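7 Comparing hands on the shelf task

7.1 Before you start

Section 6 covers mounting. Both wrists should already be calibrated and the Gemuteo controller should be running the shelf profile. The figures below were last checked on 11th January against the Wendt hand and the Skastska hand. Load one hand profile at a time.

1. Stand the robot facing the shelf unit and put the basket in the other gripper by its handle.
2. Place the fruit on a shelf, on its side, neck pointing away from the hand under test.
3. Set the finger closing limit to 280 in the Gemuteo panel.
4. Bring the fingers in from the side of the cubby. Close the upper finger over the fruit first, then the lower one. 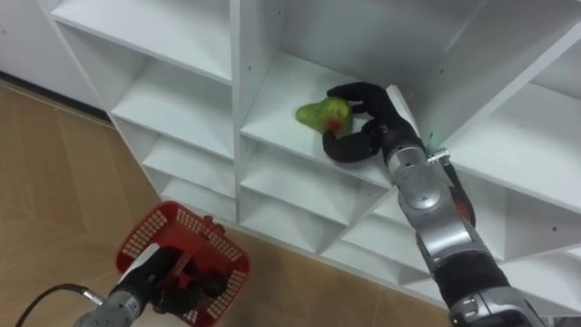
Lachlan Dow disagrees with step 4 and closes the lower finger first on smooth fruit, as he finds the upper one tends to roll a pear toward the back panel. Either order is accepted by the controller. Write down which you used, or the two hands can't be compared.

Caution: Do not raise the closing limit above 296. The finger joints will hold at that value but the tendon guard will trip on release.

7.2 Cable and stance check

5. Walk around the robot and follow the floor cable from the back to the wall. It must not pass under either foot.
6. Check that the basket hangs free of the lower shelves when the arm is bent.
7. Keep bedding and furniture out of the arm sweep. Allow 40 cm on the open side.
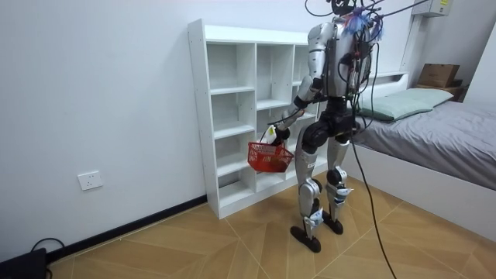
Figure 7-2. Stance at the shelf unit, basket arm forward.

Note: If the controller reports error 971, the basket arm has drifted from its hold position. Re-seat the handle and repeat step 6.

7.3 Second object

8. With the first fruit in the basket, pick a round one using the same hand and the same limit. Don't re-tune between objects.
9. Hold it in front of the shelf edge and read the finger load in the Fastetum log – the value settles after a few seconds.
10. Lower it into the basket and open the fingers fully before lifting away.

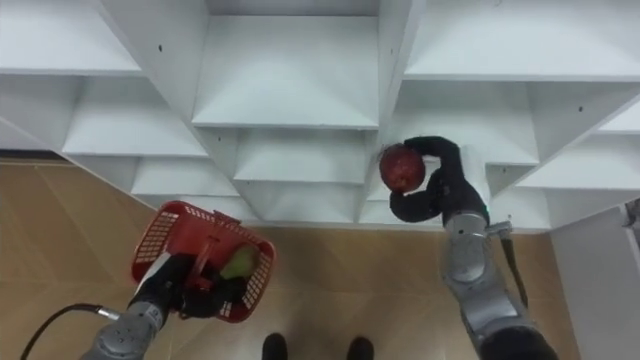
Figure 7-3. Round object held near the shelf, basket in the left gripper.

Repeat steps 2 to 10 with the other hand. Results go in the table in Appendix C, which Peter Oravec is revising in March.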